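Bandance

Bandance is a two-armed bench robot built in a shared workshop called Weldu. Work on it began in a November and has continued in the evenings since, with parts made or bought by the members who use the machine room. It is meant for handling small items on a tabletop, such as boxes, lids and hand tools.

Design

The two arms do not match. The white arm was bought second-hand and came without a working controller. The other was put together at the workshop from cut plate, machine screws and hobby servos. Each arm carries its own type of gripper. The black gripper has angular fingers made up of short segments, while the gripper on the white arm is a larger, rounded unit in black and silver, joined to the arm by a metal bracket.

Control runs on a small computer under the bench, using a program named Iminero. It stores each movement as a list of joint positions, and a full transfer of a box from one side to the other takes 58 of them. The total cost of parts had reached £217 by the end of the first winter, leaving out the white arm.

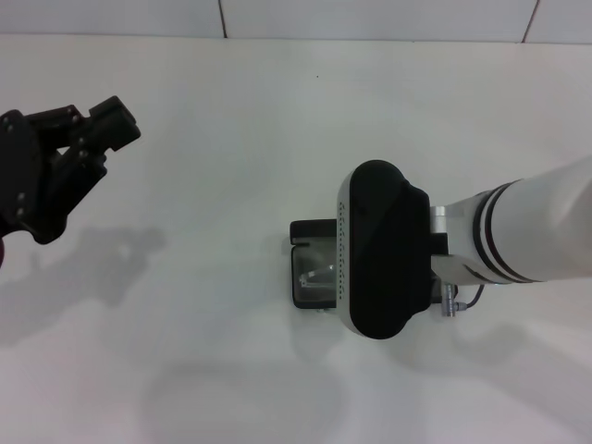

Can the robot be built with two arms of different makes?
Two different arms will work together as long as the control program has the correct reach and base position for each one. On Bandance these are kept in separate settings files, and both are checked again whenever an arm is unbolted.

Power and wiring

The home-built arm runs from a 12 volt supply fixed to the back of the bench. The white arm has its own supply. A single stop button cuts both. Early versions had a switch for each arm, and these were removed when the wiring was redone.

Later work

A second set of fingers for the black gripper was drawn up under the name Sinier. It weighs 174 grams, which proved too heavy for the wrist servo, and it has been kept as a spare. The drawings and the settings files are held on the workshop's shared drive and can be copied by any member.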